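搜索本站
请输入关键词
搜索

怎样给推广链接加 UTM 参数,让后面看报表的人少掉几根头发

上个月帮一家做家居配件的小店整理流量数据,店名叫 Gandia,店主是位特别热情的意大利先生 Osvaldo Zuccaro。他把后台打开给我看,来源那一栏里光是邮件就有“email”“Email”“e-mail”“newsletter”“mail_7月”五种写法,每种下面都挂着一点点访问量,哪一个都看不出门道。他问我到底该信哪个数,我说都可以信,只是得先把它们加到一起(加的过程花了我们整整一个下午,还喝掉了两壶咖啡!)。

所以回来以后我就想,干脆把自己平时给链接加参数的做法从头到尾写一遍。内容不难,不需要会写代码,有一张表格和一点点耐心就够了。您如果已经用了好几年 UTM,可以直接跳到后面讲命名表和检查的部分,那里大概才是您想看的。

一、先认识五个参数

UTM 参数就是跟在网址后面的一小串文字,统计工具读到它,就知道这次访问是从哪里来的。常用的有五个:

utm_source:来源,也就是访客从哪个地方点过来,比如 newsletter、weibo、合作网站的名字。
utm_medium:媒介,说的是渠道的类型,比如 email、social、cpc、referral。
utm_campaign:活动名称,这一次推广叫什么。
utm_content:内容,用来区分同一次活动里的不同按钮、不同图片。
utm_term:关键词,多半是付费搜索时用。

前三个我建议每次都写齐,后两个看需要。很多朋友一开始会把来源和媒介弄混,我自己当年也混过很久。后来有位同行教了我一个笨办法:媒介回答“用什么方式送来的”,来源回答“谁送来的”。一封信是邮递员送来的,方式是邮寄,寄信人是您的姑妈,那么媒介就是邮寄,来源就是姑妈。听着有点傻,可是我到今天还在心里这么念。

二、动手之前,先定规矩

请您先忍一忍,别急着去生成链接。打开一张空白表格,和同事一起把下面几件事商量好,写在第一页最上面:

1. 全部用小写字母。多数统计工具会区分大小写,Email 和 email 在报表里是两行。
2. 不用空格。空格到了网址里会变成 %20,看着乱,复制的时候还容易断。词和词之间统一用下划线或者连字符,选一个就不要再换。
3. 尽量不用中文。中文会被转成很长的一串编码,有些聊天软件会从中间把链接截断。活动名用拼音或者英文都可以,比如 xiaji_cuxiao。
4. 日期格式固定。我习惯把年月写在活动名最前面,这样排序的时候自然就按时间排好了。
5. 媒介只能从固定的几个词里选。来源可以慢慢增加,媒介最好一年到头都别动。

第五条最要紧。媒介的写法一散,默认的渠道分组就认不出来,流量会统统掉进“未分配”里去。我见过一个账户,叫 Binum,未分配的流量占了 47%,老板还以为网站被什么东西攻击了,紧张得不得了。

三、做一张生成表

网上有不少现成的链接生成工具,用哪一个都行。不过我还是更喜欢自己做表格,因为生成的同时就留下了记录,以后翻起来方便。

表头这样排:A 列放原始网址,B 列来源,C 列媒介,D 列活动,E 列内容,F 列放最后拼好的链接,G 列写谁建的,H 列写备注。F 列的第二行填这个公式:

=A2&"?utm_source="&B2&"&utm_medium="&C2&"&utm_campaign="&D2&IF(E2="","","&utm_content="&E2)

然后往下拉就可以了。公式末尾那个 IF 的意思是,如果内容那一格空着,就不要加上空的参数。
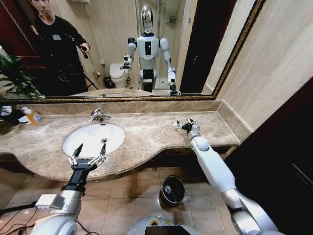

接下来给 C 列加上下拉菜单。在大多数表格软件里,选中整列,找到“数据验证”,把允许的几个媒介填进去,再勾上“拒绝输入其他内容”。这一步花不了两分钟,省下来的麻烦可就多了。B 列也可以照样做,只是来源会经常增加,我一般另开一页放来源清单,让下拉菜单去引用那一页。

有一个小地方要留心:如果原始网址里本来就带着问号,比如商品页后面跟着 ?id=275,那么再接参数的时候就得用 & 开头,不能再来一个问号。公式可以改得聪明一点,把 "?utm_source=" 那一段换成:

IF(ISNUMBER(FIND("?",A2)),"&","?")&"utm_source="

还有带井号的网址,参数要放在井号前面。放到后面去,很多统计工具就读不到了。这种情况公式处理起来比较啰嗦,我都是手工改,反正一年也碰不上几回。

四、站内链接千万别加

这一节我恨不得用红字写。UTM 只用在从外面指向您网站的链接上。首页横幅、站内推荐位、页脚按钮,这些地方一律不要加。访客明明是从搜索进来的,点了一下带参数的横幅,来源就可能被改写,有的工具还会重新开始算一次访问。结果搜索的功劳没有了,报表里冒出一个叫 homepage_banner 的“大渠道”,看着成绩好极了,其实都是自己人。

想知道站内横幅有多少人点,请用事件来记录。做法各家工具不太一样,帮助文档里搜“点击事件”一般都能找到。

五、上线之前检查一遍

链接拼好了,发出去之前请照着做一遍,我自己偷懒跳过的那几次,回回都后悔:

先把链接粘到浏览器的无痕窗口里打开,看页面能不能正常显示。
再看地址栏里的参数还在不在。有些网站做了跳转,跳一次参数就丢了。这种情况要请管网站的同事在跳转规则里保留查询字符串。
然后打开统计工具的实时报告,看看自己这一次访问有没有出现,来源和媒介对不对。
最后用手机再点一次。邮件软件和社交软件里的内置浏览器脾气各不相同,电脑上没事,手机上未必没事。

我和 Radosław Nowakowski 一起给 Walczak 做邮件推广的时候,17 条链接里有一条少了一个 & 符号,来源和媒介粘在了一起。那封信要发给 4000 位订阅者,幸好他在发送之前多点了一下手机!从那以后,手机检查就写进了我们的流程里。

如果您用短链接,检查的时候请点短链接,别点原来那条长的。短链接一旦生成,有的服务是不让改目标地址的,发现错了只能重做。

六、旧数据乱了怎么办

已经收进来的数据,多半改不了。您能做的是在报表这一层把它们归拢起来。比较省力的办法是做一张对照表,左边是历史上出现过的各种写法,右边是统一以后的写法,导出数据之后用查找函数配一下。Osvaldo 先生店里那五种邮件写法,就是这么合到一起的。

如果您的工具支持自定义渠道分组,也可以在里面写规则,比如媒介包含 mail 的都算作邮件。写的时候留意先后顺序,规则通常是从上往下匹配的,范围宽的放在下面,窄的放在上面。

另外,请在表格里记下新规矩从哪个月开始执行。比如从七月起统一写法,那么拿六月和七月的邮件流量来比,就要记得先用对照表把六月的数合好。不写下来的话,过半年连自己都会忘,我就为 Cirnora 的一张图表纳闷过好几天,最后翻聊天记录才想起来是改了命名。

七、几个常被问到的小问题

参数会不会影响搜索排名?一般不用担心,页面里设置好规范网址(canonical)就可以。

可以把客户的邮箱或者姓名写进参数里吗?请不要。网址会留在浏览记录、服务器日志和统计工具里,个人信息不该出现在那些地方。

广告平台自带的自动标记和 UTM 能不能一起用?可以,但是要先弄清楚您的统计工具以哪一个为准,两边写得不一致的时候,报表会让人看得一头雾水。

utm_content 到底要写多细?我的习惯是只区分以后真的会拿来比较的东西。一封邮件里有上方按钮和下方按钮,就写 top_button 和 bottom_button。要是每个图标都起一个名字,到头来也没有时间去看。

生成表的模板您照着第三节自己做一份就行,表头顺序可以按团队的习惯调整,记得公式里的列号也跟着改。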